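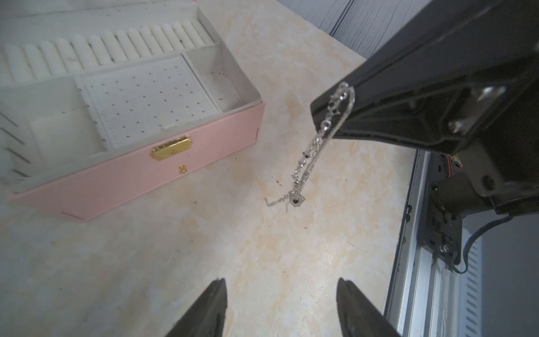

Department of Fashion and Accessories, Jewelry Studies

Course handout 6: Keeping and Showing a Small Collection

Instructor: Elif Naz Güneş
Studio technician: Hacer Yurt
Bring to class on Friday: a soft cloth, a dry paintbrush, a pencil, and up to 10 pieces of your own jewelry (nothing you would cry over, please)

Welcome back! Last time we were deep in clasps and findings, and I promised you a session on what happens to jewelry once it is finished and has to live somewhere. I love this topic. Storage is half the life of a necklace, maybe more, and you can learn an awful lot about a piece from the way it wants to be put down.

1. Boxes and what goes in them

A good box is a set of decisions somebody made for you. Ring rolls are the clearest case: padded ridges side by side with a narrow gap between each pair, so the band slides down and the setting stays up where you can see it. Push the ring in by the band, never by the stone. If it leans, the gap is too wide for that shank and a strip of felt folded once will fix it.

A perforated panel is for studs. The post goes through the hole, the back goes on from behind or stays off, depending on how deep the space under the panel is. Try one before you fill the whole grid! Some panels lift out and some don't, and you want to know which kind you have before you drop a butterfly back down there. A little tab on the edge is a good clue, so look for one.

Open compartments are the danger zone. They are wonderful for a watch or a single brooch and terrible for chains, which will find each other and knot every time. If you have to put a chain in one, fasten it first, lay it in a loop, and give it the compartment to itself.

White linings look marvelous and they tell on you. Dust sits in the slits of a ring roll and in the corners of the small wells, and dark specks show up right away. Work the dry paintbrush along each slit from the back of the box to the front, then tip the box over a sheet of paper and tap the underside. No water on the padding. The cloth is for the outside and the latch.

Vocabulary for this section: ring roll, stud panel, partition, insert, lip, latch plate. You should be able to point to each of them on a box you've never seen before.

2. Boards, busts and bars

Boxes hide things and boards show them off, and I want you to get comfortable with both. In 1 we were thinking about protection. Now we think about drop, which is the distance from where a chain is held to the lowest point of whatever hangs on it. Drop decides who a necklace sits next to.

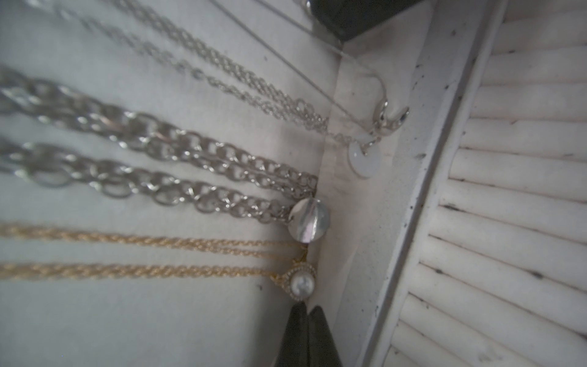
Weight is my favorite part of this whole unit, because it's where beginners get such a fast improvement. Take a handful of chains and sort them by how heavy they feel in your palm before you think about color or style at all. Then look at the board again. Two thick silver curb chains through the middle pull the eye straight away, and the thin chains get read against them. You notice the fine links more for having the chunky ones as neighbors, and a clear glass bead, which could vanish on white, has something solid to play off. The curved crescent does its work by outline, so it needs a bit of air. Try swapping a heavy chain and a fine one on your own board and see how much the mood changes. It's a lot!

A few working rules for hanging:

Hang the heaviest chains first, then fit the fine ones in.
Keep pendants from resting on each other, glass and polished metal especially.
Fasten every clasp, even for ten minutes of display.
Step back to the far wall and look again before you call it done.

On backgrounds: white is bright and honest about scratches, and it makes silver look cool and crisp. It can also swallow pale discs and clear beads, so check those from a distance. Gray linen is kinder to them. Black velvet is dramatic and collects every bit of lint in the building. We have offcuts of all three in the blue drawer.

3. Studio exercise (pairs, one hour)

You'll lay out the same pieces twice, once in a box and once on a board. Choose your pieces together and make sure you have at least one ring, one pair of studs, one heavy chain, one fine chain and a pendant with some shape to it. Draw the box plan in pencil first. It doesn't have to be pretty, a rectangle with divisions is fine, but write the name of each piece where you plan to put it. Then do it for real and mark what moved.

For the board, draw the drops as simple curves and note which chain is on top where two cross. Swap drawings with another pair and see whether they can rebuild your layout from the paper alone. This is always the loudest part of the class and I wouldn't have it any other way.

Hacer will be at the bench by the window with pliers and spare jump rings if anything comes apart. She is also the person to ask about knots. Her method: lay the chain flat on a smooth surface, put a tiny drop of baby oil on the knot, and open it with two pins from the middle outward. Pulling the ends makes it worse.

4. To hand in

200 words on one piece you moved between the box plan and the real box, and why. Attach both drawings. Phone photos of the drawings are fine if the pencil is dark enough to read.

If you want to go further, visit a shop window and sketch one necklace display, weights and drops only, no detail. Anything goes, from a market stall to a fancy counter. Bring the sketch to the next session and we'll pin them all up.

Next handout: cards, pouches and packing for the mail. Start saving small boxes now!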